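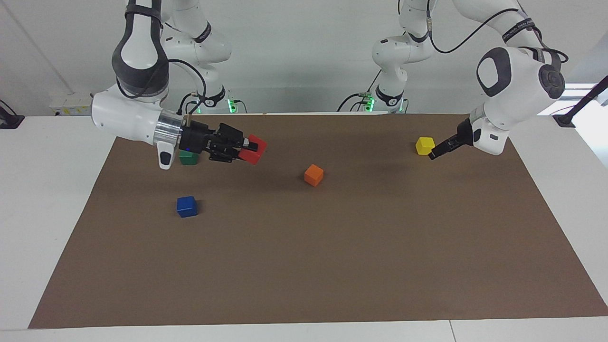

Wultivau two-arm cube set

Version of 31 May 2026, made by Liviu Enache and Ha-rang Yeo in the shared workshop in Dincombe.

What is inside

The set has 104 recorded episodes of two arms moving small wooden cubes on a brown paper mat. The colors are red, green, orange, blue and yellow. In 82 episodes the task was finished. The others are kept in the folder "unfinished", please do not mix them by mistake.

Each episode has one video from the fixed camera, the joint positions of both arms and the opening of both grippers. The names "left" and "right" are always from the side of the robot. In the video the right arm is therefore on the left side. We had this wrong in the March version, and 17 files were renamed.

How to load

Unpack the archive and run camby_read.py with the folder name. It needs Python and numpy. The script prints the episode list and stops if a video is missing.

Known problems

The paper has creases, and a cube can stand a little tilted on them. The light from the right side changes during the day. In 2 episodes the gripper log starts later than the video, see notes.txt.

If you find other mistakes, write to Ha-rang for the videos and to Liviu for the logs.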